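School Mornings at Home: Tips for Bags, Lunches, Papers and Small Repairs

I keep these tips on one page so that parents in our class group can find them again in September. We have two children in primary school in Hostomine, and every year we forget in summer what worked in spring. Most of it is from our own kitchen and hall. A few points were sent by other families, and I tried them before I wrote them down.

The evening before

Pack the bag after homework, while the books are still on the table. In the morning one book is always under the sofa. If your child is old enough to read the timetable, hang a copy at the height of his or her eyes and let the child pack. You only check the zip.

Put the PE bag on the handle of the front door. On a shelf it stays on the shelf.

Forms to sign should have one place. Ours is a clip on the side of the fridge. Sign the paper the same evening and put it in the front pocket of the bag, with the pen lid closed first (I have washed two bags because of pens).

Letters and papers from school

The school sends more paper than I expected when we moved here. I keep three kinds: reports, anything with a date still to come, and anything about money. The rest goes to recycling at the end of the month. Dates go at once on the kitchen calendar, in pencil, as school trips are often moved.

Drawings are more difficult. We have one flat box for each child and when the lid does not close any more, the child chooses which ones leave. I do not choose myself. I did it once and it was a sad evening.

Lunch boxes

Wash the seal separately. It comes out if you lift one corner with the handle of a teaspoon. Leave it to dry on its own and put it back only in the morning, otherwise it smells after a week.

For the smell of old banana, fill the box with warm water and one spoon of bicarbonate of soda and leave it overnight. Vinegar works as well, but my younger one says the bread tastes of salad.

Cut apples stay white for longer if you put the pieces back together in the shape of the apple and hold them with a rubber band. Lemon juice is also good, only use very little.

Do not freeze a drink bottle which is full to the top. Leave a space of two fingers and keep the lid open until it is frozen.

Names on everything

Iron-on labels hold well on cotton jumpers and badly on anything stretchy. For leggings and swimming things I write on the washing label with a laundry pen. Write, wait one minute, then press with a warm iron through a cloth. Our pen has survived from one May to the next.

Shoes: write inside, under the tongue, and not on the sole, where it is gone in a few days.

For pencils, cut a thin strip of the paint from the end with a knife and write the name on the bare wood. This is a job for an adult. A pack of 50 small stickers looks cheaper, but the stickers come off in warm hands.

Stains from the school day

Poster paint: let it dry, brush off what you can, then cold water and ordinary soap. Warm water makes it worse with red.

Grass: rub with a little washing-up liquid and leave for half an hour before the wash.

Glue stick: put the jumper in the freezer in a plastic bag for one hour, then scratch the glue off with a fingernail.

Whiteboard pen: I have no good answer. Surgical spirit took it out of a white shirt and did nothing on a grey one. Test on an inside seam first.

Soft toys that go to school

In the reception class a small toy may often come along for the first weeks. Choose one that can be washed, and look for loose eyes and open seams before it goes. Close a small hole the same day with strong thread and a ladder stitch, so the stitches stay hidden inside. Wash it in an old pillowcase tied with a knot, at a low temperature, and dry it in the air – on a radiator the filling can become hard. If the toy has a printed or sewn pattern, try a wet white cloth on it first to see if the colour moves.

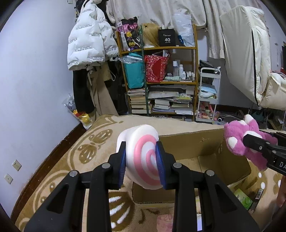
Zips, straps and buckles

A zip that sticks usually needs only a soft pencil. Rub the point along both sides of the teeth and move the zip up and down slowly. Candle wax works also, but it collects dust.

If the straps of the bag slip and become longer during the day, fold the loose end back two times and sew it flat. It cannot run through the buckle any more.

A broken zip puller can be replaced with a key ring. Children with gloves like it better than the original.

The last ten minutes

Ten minutes before we leave, everybody stops eating. Then teeth, shoes and coat, always in this order. We tried coat before teeth for one winter and there was toothpaste on every coat.

Keep a spare pair of socks and one hair band in a small tin near the door. Fill the tin up again on washing day.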